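Notes > Shop diary > Selling

What I learned from my first clearance sale
Posted in January by the shop owner

My small shop in Vallport had its first clearance in the fall, and I want to write down how it went before I forget. I had about 200 pieces to move, mostly knitwear and old kitchen things. The Clera cardigans I bought too many of, this I admit. 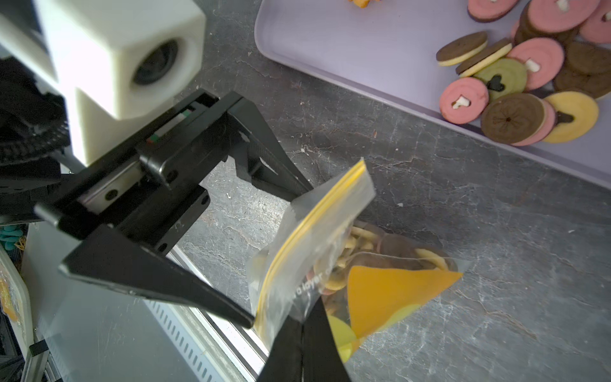

My first mistake was to mark everything at the same discount. People came in, saw the good coats at a low price and took them in the first morning. The slow things stayed on the shelf, and I had nothing left to bring a second visitor through the door.

In the second week I made 3 groups with colored tags – small, medium and large discount. This was much easier for everybody. The Ishida bowls, which stood with me for 2 years, went in one afternoon after I sold them in pairs.
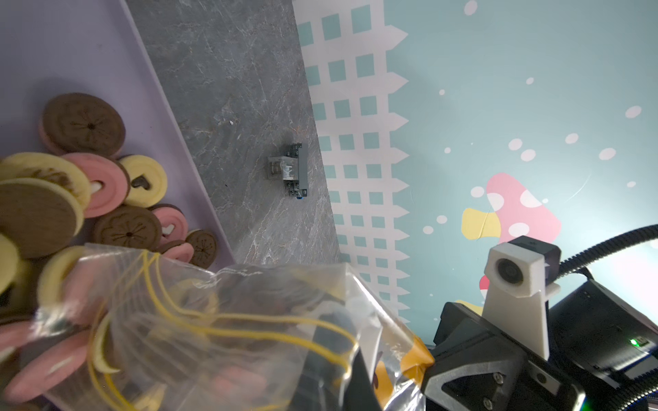

Cookie-shaped discs on the lavender tray

I also stopped writing the old price in tiny numbers. Customers like to see both prices without asking, and I like to answer fewer questions at the register.

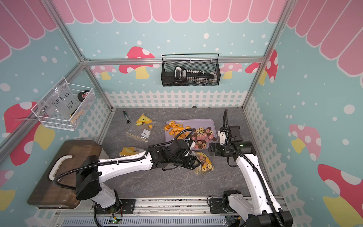

One reader wrote to me that I should end a sale on the day I promised, because her regular customers stopped trusting her after she extended one. I agree with her, and the next sale will have a fixed last day.

Recent posts
Do I need a bigger window?
Verus price tags, a short review
Packing bowls for the mail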